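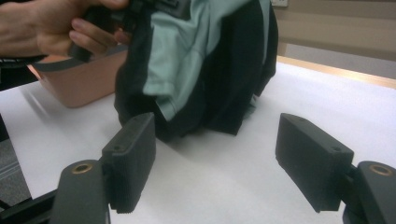
# Columbarium and memory wall walk-through, Ritomholm Chapel grounds

Jun 11, 2018

I did the whole loop this morning with the old clipboard form, and then typed it up so you can all read my handwriting for once. Items marked OK I've left short. Where something bugged me I wrote more (sometimes a lot more, sorry!). The next full check is in July, before the Hajdu family interment, so anything marked FIX really needs to be done by then.

## Approach and parking

- [x] **Gravel path level, no ruts.** OK. The low spot by the gate has filled in nicely.
- [x] **Handrail on the chapel steps.** OK, solid. I leaned my full weight on it and it didn't budge.
- [ ] **Ramp surface.** FIX. The grip strip is peeling at the bottom corner, right where a walker or a wheelchair comes on. I pressed it down with my shoe and it popped straight back up. Please don't just tape it again.
- [x] **Accessible space marked and clear.** Marked, yes. Clear, after I moved the florist's crates.
- [ ] **Path lights.** Two out on the east side. We hardly ever have evening services in summer, but families do like to stop by after supper, so I'd still like these done.

## Niche wall

- [x] **Face plates tight.** I went along every row with the flat of my hand. One in the second row had a bit of wiggle and I snugged it up with the key.
- [ ] **Top cap stones.** FIX, and this is the one I care about most. The mortar under the north end has a crack I can get a fingernail into. It may have been there last time, I can't find it in the old notes either way. Until a mason looks at it I want the bench moved back from that end and nobody leaning a ladder there.
- [x] **Vases.** OK. Bamon sent the replacement rings and they fit, so no more vases dropping out when someone brushes past.
- [x] **Plate wording matches the register.** Spot-checked 20 plates against the book. All good, every spelling and every date. (Last year I found one with the wrong middle initial and I still feel bad about it.)
- [ ] **Drain at the foot of the wall.** Slow. I poured a bucket in and stood there quite a while. Leaves, I think, but it needs the grate lifted, and I couldn't shift it by myself.

## Memory garden

- [x] **Benches.** OK except for one splintery slat on the one under the maple. I sanded it while I was there.
- [ ] **Stepping stones.** 5 of them rock when you step on the edge. Sand underneath and a rubber mallet, it's an hour's work. I'm happy to do it if somebody will bring the sand.
- [x] **Overhanging branches.** Nothing dead over the seating. The maple could use a trim on the garden side, but it's looks more than safety.
- [x] **Hose and spigot.** Hose coiled, no drip. Please keep coiling it! It was lying across the path twice in the spring.
- [ ] **Candle stand.** The glass on one lantern is chipped. I've taken it inside so nobody cuts themselves. Foketti carries the same size, and I'll call them this week.

## Chapel and gathering room

- [x] **Exits clear, signs lit.** OK, both doors.
- [x] **Extinguishers.** Gauges in the green, tags current. The one in the kitchen was hiding behind the coffee urn again and I put it back on its hook.
- [ ] **Folding chairs.** I opened and sat on every one in the front stack (my knees are not thanking me). Three have bent legs, and I put a strip of red tape on them and set them by the back door. Do not use these for a service, even a big one.
- [x] **Urn table.** Steady, brakes on the casters hold.
- [x] **Microphone cord.** Taped down along the wall. Better than the old way across the aisle.
- [ ] **First aid kit.** Low on bandages, and the cold packs are gone. Smelling salts are still there, unopened.
- [x] **Room capacity notice.** Posted by the main door and readable. It's 200, for anyone who was wondering at the last service.

## Money and who's doing what

The mason is the only real cost. I'd set aside $1000 and hope for change. Everything else can come out of the regular grounds money.

Kamol Thongdee has offered to help with the drain grate and the path lights. I'll take the stones, the kit and the lantern. That leaves the ramp strip and the chairs, so if either of those sounds like you, put your name on the sheet in the office and I'll cross it off here.

One more thing for the July check: bring the long flashlight. I couldn't see behind the niche wall with mine, so I've left that line blank on the paper copy.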